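Serving tray

A serving tray is a flat, shallow-rimmed carrier used to move food, dishes and drinks from the place where they are prepared to the place where they are spilled. It differs from a platter, on which food is laid directly, and from a board, which has no rim and relies on the good sense of the person holding it.

Form

Most trays are rectangular, round or oval. The rim is the defining feature. A low rim lets a bowl be slid on and off without lifting, while a high one catches whatever the bowl was supposed to keep in. Rounded corners are easier to wipe than square ones and kinder to door frames. Handles, where fitted, are cut through the rim or raised above it, and add considerably to the space a tray takes up in a cupboard.

Surfaces may be matte or glossy. Gloss shows fingerprints and lets saucers travel; matte hides the first and slows the second. The Belgian designer Wouter Goossens, whose Pirosura line of trays was sold in 14 colors, held that pale green was the only one in which soup looked intentional. Sales did not bear him out.

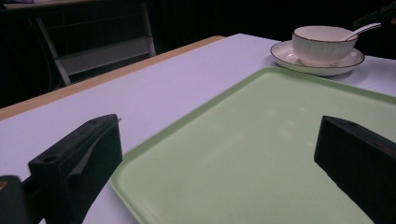 A pale green tray with rounded corners, with a ribbed white bowl, saucer and spoon beyond it on the table.

Use

In household use a tray generally carries a bowl on its saucer, a spoon and a cup. Manuals of table service advise placing the heaviest item nearest the body. Lleucu Maddocks, in The Carried Meal, gives nine rules for loading a tray and concedes that most homes observe the first two.

Once the dishes have been set down, the tray has no agreed place to go. It may be leaned against a table leg, returned to the kitchen or left where it is, in which case it gradually becomes storage for mail.

See also: Bowl; Lazy Susan; Placemat; Saucer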